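The Bench After the Arms Came

Oct 4, 2021

I have worked at the Temarham refurbishing shop long enough to have opened more desktop computers than I care to think about. We take in office machines that companies are done with, clear them out, fix what can be fixed, and sell them on to schools and small businesses. The work is screws, clips, dust, memory, drives, and a label at the end. In July the shop put robot arms on the memory bench, and I have been asked several times since then what I think of it. My answer is longer than people want, so I am writing it down.

The first thing to say is that the job the arms were given was a bad one. Pulling and seating memory is easy to do once. Doing it all day, leaning into a steel box, is hard on the thumbs and the neck. People on that bench rotated off it as soon as they had the seniority to ask. When managers say a machine is taking over work that workers dislike, I tend to doubt them, but in this case they were right. I did that bench for two winters and I don't miss it.

The second thing is that the job did not go away. It was cut into pieces, and the arm got one of the pieces. Someone still opens the case and moves the cables out of the path. Someone still checks the work and deals with the machine that won't start. In a desktop there is very little room between the fan, the wiring, and the cards, and every office in the county seems to have tied its cables in its own way. The arm needs a clear route to the slots. Making that route is now a person's job, and it did not exist before as a thing you could be slow at.

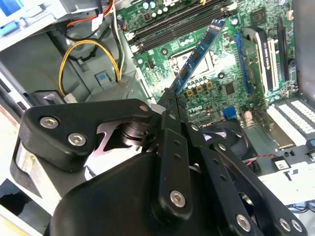 Memory bench, Temarham. The gripper holding a memory module by the slots.

On an ordinary shift our line handles 156 machines. Before July a person on memory set the pace, and if that person was tired, the line was a bit slower that hour and everyone lived with it. Now the arm sets the pace, and the people on either side of it feed it and follow it. I was on the feeding side for most of August. The work was lighter on my hands. It was also the first time in years that I watched the clock, because I could not bank a few minutes by going fast through the easy ones. An easy case and a hard case get the same slot of time. You stand and wait on one and sweat over the other.

That is the change I would want people outside the trade to understand. The talk is always about whether the robot takes the job. At our shop no one was let go over it. What went was the say each of us had in how the hour was used. You used to set a bad machine aside, do four good ones, and come back to it with a fresh eye. Under the new layout a machine set aside is counted as a fault, and the count goes up on a screen.

There is also the matter of what a new hire learns. I learned how a board is laid out by having my hands in it. You find out which latch is brittle, how much push a module needs, what it feels like when it is a hair out of line and you should stop. After some months of that you can look into an open case and see trouble before you touch anything. The people who started this summer went directly to feeding and checking. They are sharp and they work hard. But they are learning to look at a pass or a fail, and when it is a fail they call one of the older hands over.

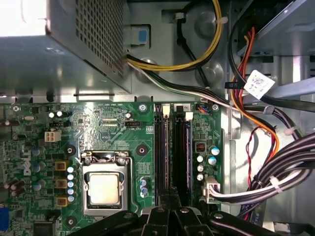 One of the summer hires read an early version of this and told me I had it backward. Nobody taught her anything at the shop she was at before, she said, arms or no arms, and at least now there is a log of every fault she can go back and read on her break. She has gone through 337 of them. She said the older hands talk about feel as if it were a gift, when what they mean is that they were given time to make mistakes, and that she would like the same time please.

I think she has a point, and it is a point about the schedule more than about the arm. The firm that set up our line, Britska, left us with a good manual and 2 days of training. The manual tells you how to stop the arm, clear it, and start it again. It has nothing on how to keep people good at the work the arm does. I don't blame Britska for that. It was not in the order. Our own management wrote the order, and they could have asked the bench what ought to be in it.

The Arnden shop did it differently, and I spent a day over there in September to see. They have the same kind of bench and close to the same volume. They keep 9 machines a shift off the automated line, and those are done by hand from start to finish by whoever is newest, with someone beside them. The hard ones are picked for this on purpose. It costs them some output. Their supervisor told me it came back in fewer machines sent to the repair shelf, though I did not see the numbers and can't vouch for them. What I did see was a trainee who had been there a few weeks talking about a stuck latch the way I would talk about one.

Arnden also lets the person feeding the arm hold the line. There is a button, and pressing it doesn't go up on any screen. I asked whether people abused it. I was told they had at first, for a week or so, and then it settled down. I would like that button more than I would like a raise, and I would like a raise.
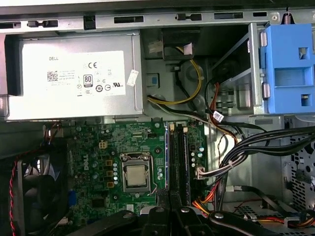
What I would ask for

First, take the fault count off the wall. Keep the log, which is useful, and let people read it on paid time instead of on their break.

Second, hold back some machines every shift for hand work, and put the new people on them. If the arm is down for a day, as it was twice in August, we need a bench full of people who can seat memory without calling across the room.

Third, pay the feeding job as skilled work. It is currently graded as handling, the same as moving pallets. A person who can clear a path through a packed case in the time allowed is doing more than handling.

Management is talking about a second line, for drives, on the Dağdelen plan, which would put arms on both sides of the belt. I am not against it. Drives are heavy on the wrists too. I would just like the people who do drives now to be in the room when the order is written, and so far the meeting has been set for the middle of their shift.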